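Print this page | E-mail this page

Prultau 3 arm controller

The Prultau 3 is sold by Jemari as a drop-in controller for light arms. It comes with the Bastach simulator, so settings can be tried out before the hardware is connected. Units ordered before November ship with the older 24 V lead.

Part no. 317. Supply: 24 V DC. Mounting: rail or shelf.
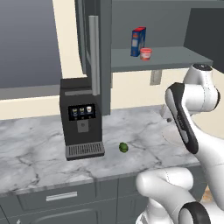

Controller settings are compared in Bastach using the kitchen set, with the same arm and the same start position each time. Three speed profiles are supplied: slow, standard and quick. The shelf target is the tub with the white lid, which stands close in front of a tall blue box and leaves little room for a careless approach. The small green fruit on the marble worktop is used for the low pick. Results are saved as plain text and can be opened in any spreadsheet.

The Cruickshank two-finger gripper is supported from version 19 of the firmware. Other grippers need the adaptor lead, sold separately. Please state your arm model when ordering.

Contact Jemari sales | © Jemari | Back to top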